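# Let's talk about Hainanese chicken rice (and the pot of rice that won me over)

Hello again, hungry people! The January supper club was the fullest we've ever had, and I've been asked for the chicken rice recipe so many times that it gets the whole food column this month. Get a drink, this one runs long.
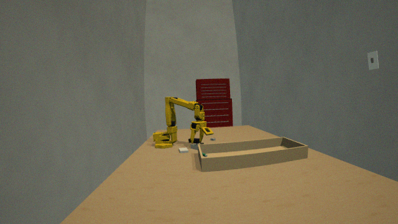
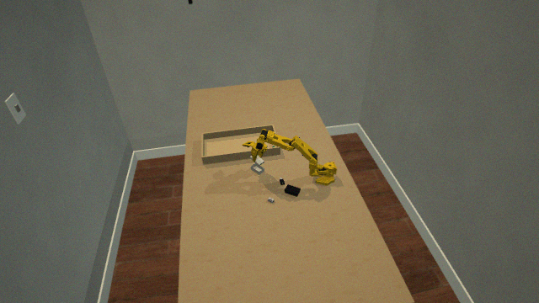 If you've never had it, chicken rice sounds almost too plain to get excited over. Poached chicken, rice, cucumber, a bowl of broth, a couple of sauces. I thought so too until Nadhirah Osman cooked it for us. She grew up eating it in Johor, on the Malaysian side of the water from Singapore, and she has opinions (strong ones!) about which side does it better. I'm staying out of that.

The dish goes back to cooks who left Hainan, the island off the south coast of China, and took their way with chicken along with them. On Hainan there is a famous bird from Wenchang, served with rice cooked in the fat and stock. In Malaysia and Singapore the cooks worked with the chickens they could get, the chili sauce went hot and limey, and pandan leaves found their way into the rice. Yulan Hou, whose grandmother was from Haikou, brought a ginger and scallion sauce made the old family way to put next to Nadhirah's chili, and I went back and forth between the two until my plate was clean.

## The chicken

You want one whole chicken, on the small side. Rub it all over with coarse salt, rinse it, and pat it dry. Pull off the lumps of fat near the tail and keep them! They're for the rice.

Bring a big pot of water to a boil with a thumb of sliced ginger and 4 scallions tied in a knot. Lower the bird in breast down, let the water come back up, then turn the heat as low as it goes and put the lid on. Ours took nearly 60 minutes at a bare tremble. Yours may be quicker, so use a thermometer and look for 165°F in the thickest part of the thigh. Then it goes straight into a large bowl of ice water. The cold tightens the skin and gives you that silky layer of jelly underneath, and if you skip it you'll still have a nice chicken but you won't have *this* chicken.

Save all of the poaching water. You now have stock.

## The rice

Oh, the rice. I would eat this rice by itself, standing at the stove, and I have.

- 2 cups jasmine rice, rinsed and drained well
- the chicken fat you kept, plus a spoonful of oil if there isn't much
- 5 cloves garlic, chopped fine
- the same amount of ginger, chopped fine
- 2 pandan leaves, knotted (look in the freezer section)
- 2½ cups of the stock
- salt

Melt the fat slowly until you have a good slick of it in the pot and the solid bits have gone brown. Fish those out. Add the garlic and ginger and stir until the kitchen smells wonderful, then tip in the rice and keep stirring for a couple of minutes so every grain is shiny. Stock, pandan, salt, lid on. Low heat for 15 minutes, then leave it alone for another 10. A rice cooker works beautifully too – do the frying in a pan and scrape everything in.

I tried it once with butter when I had no chicken fat. It was fine. Nadhirah was polite.

## The sauces

**Nadhirah's chili.** Blend 6 red chilies, 3 cloves of garlic, a small piece of ginger, the juice of 3 limes (calamansi if you can find them), a teaspoon of sugar, half a teaspoon of salt and a ladle of hot stock. It should be loose enough to run. Taste it carefully, because chilies are all over the place in winter and our second batch was a good deal fiercer than the first.

**Yulan's ginger and scallion.** Grate a big knob of ginger and chop a bunch of scallions, put them in a heatproof bowl with salt, and pour over a third of a cup of very hot neutral oil. Stand back, it spits. Stir and leave it to cool. It keeps for a few days in the fridge and is fantastic on eggs.

Some people also put out thick dark soy sauce. I love it, a little sweet, a little sticky, just a few drops on the rice.

## Putting it on the table

Cut the chicken up through the bone if you're brave with a cleaver, or take the meat off and slice it if you're like me. Lay it over cucumber, spoon on some light soy mixed with a drop of sesame oil, and add cilantro. The leftover stock gets heated up with a bit of cabbage and white pepper and goes around in small bowls. The chicken is served at room temperature, which worried a few of our first-timers, but with hot rice and hot soup next to it everything makes sense.

We had 13 at the table and two chickens were enough, just. The rice ran out first.

## Next time

Next month is dumplings, everybody folding, and I can't wait. Yulan is bringing her pork and napa cabbage filling and I'd love a second cook for a vegetarian one – mushroom and glass noodle, maybe? Write back if you'd like to take it on. We also need a couple more bamboo steamers, any size.

Corrections to last month's column: the oven temperature for the sesame flatbread should have been 450, and the dough needs its second rise before you roll it. Sorry to whoever ended up with crackers. I hear they were pretty good with soup!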